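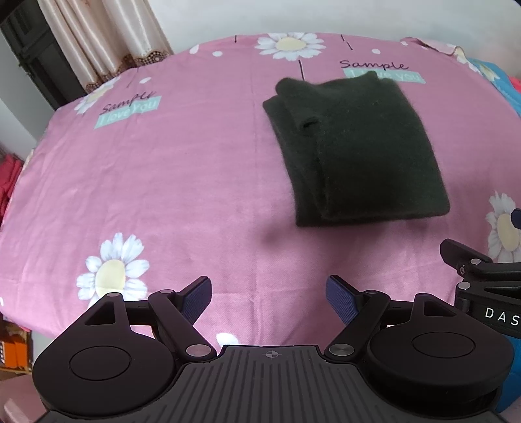

Loft conversion: condensation on a new roof window, is it the glass or the room?

Posted in Windows and Doors, 29 June 2018

Hi all, long-time reader, first time asking. We had the loft done over the winter and it's now our bedroom, with a big fixed window in the gable end and two opening roof windows on the north slope. The gable one has been perfect. The roof windows run with water every morning that it's even slightly chilly outside, and by May I'd started seeing little black specks along the bottom of the frames, which are painted pine.

The firm that did the job (a small outfit over in Sturnby) came back, had a look, said "that's just condensation, open a window" and left. The units are double glazed, made by Fekete, and I paid £2452 for the pair including fitting, so I was hoping for a bit more than that!

Things I can tell you:

The water is on the inside face, you can wipe it off with your finger. Nothing between the panes.

It's worst along the bottom edge and in the two lower corners.

There's a radiator up there but it's on the far wall, under the gable window, nowhere near the slope.

We bought one of those cheap humidity meters and it says 67 or more when we wake up, with the door shut.

The plasterboard round the window comes out square to the frame all the way round, like a box. My brother-in-law says it ought to be splayed but he says a lot of things.

My other half wants to rip them out and go triple glazed. I'd rather not spend the money twice. Is it the glass, the fitting or us? And can I save the paint?

Sorry for the essay.

loftylass_Trorenby

3 replies

gableandgutter

Not an essay at all, you've given more to go on than most people do. And your brother-in-law has got this one right, I'm afraid, so you'll have to be nice to him.

The reveal (the box bit) on a roof window should be level at the top and upright at the bottom, so the warm air can roll up over the glass and out again. If it's cut square to the slope you get a pocket of cold still air sitting at the bottom edge, and that's where your puddle is. Add a radiator on the wrong side of the room and the glass never gets warmed at all. I had exactly this in our back bedroom and lived with it for two winters before I did anything, because I kept blaming the double glazing.

What I'd do, in this order, before anybody mentions triple glazing:

1. Get the humidity down overnight. Two people asleep with the door shut put out a surprising amount of water. Leave the door ajar and the vent flap on the roof windows open (it's the bar at the top, first click, the window itself stays shut). You want to wake up to something in the fifties. If you're drying washing up there, stop.

2. Take the lining off one window and look at what's behind it. You only need to free the bottom piece. There should be insulation packed tight against the frame, with a vapour barrier taped to the frame all round. When I took mine off there was a gap I could get my hand in and a bit of screwed-up newspaper. That's a cold frame, and a cold frame gets wet whatever glass you put in it.

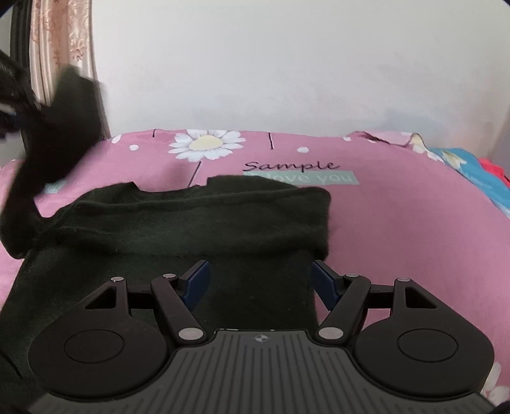
3. Rebuild the reveal with the proper angles. A decent joiner will do one in a day. Mine charged £267 for the one window, and that was with new plasterboard and a skim but no painting. You lose a bit of the slope below the window and the room gets noticeably lighter, which I wasn't expecting.

4. Only then think about the glass. If you're still getting water after all that, fine, ask for a price.

On the paint: wipe the specks with a mould cleaner, let it dry out for a good few days, sand lightly and use a water-based paint meant for window frames. Don't do it until you've sorted the damp or you'll be doing it again next spring. Ask me how I know.

I'd also write to the Sturnby lot and ask them, politely, whether the frame was insulated and taped as per the fitting instructions. Put it in a letter or an email so there's a record. Mine suddenly found they had a free afternoon.

pebbledash15

get a dehumidifier. had the same, ran it 34 days solid, windows bone dry. costs pennies. cant comment on the angles

old_sash_cords

Agree with nearly all of the first reply, but I'd go carefully with point two if the windows are still under guarantee. Pulling the lining off yourself could give the fitter an excuse. Take photos first and ask them to do it with you standing there.

The one thing I'd add is the blind. If you've got a blackout blind fitted close to the glass and you pull it down every night, you're shutting the warm air of the room away from the pane, and damp air still creeps round the sides. We've got Juslow ones in our attic and they were soaking along the bottom rail until I started leaving them open a hand's width at the foot.
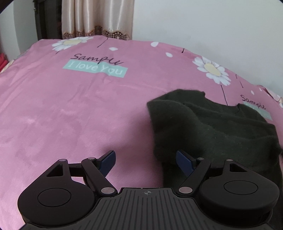
It does let a bit of light in at silly o'clock in the summer, but you mostly only need to do it in the cold months, so it evens out. If you can't stand the light, a curtain hung clear of the slope is another way round it, though they're fiddly on a steep roof and you need a second pole at the bottom to hold them in.

As for triple glazing, I did go for it on our last house and it was lovely and quiet in the rain. The corners still got wet in January, mind you. Heavier to open as well. Check the reveals first and let us know what you find behind the board, I'd be curious whether it's newspaper again.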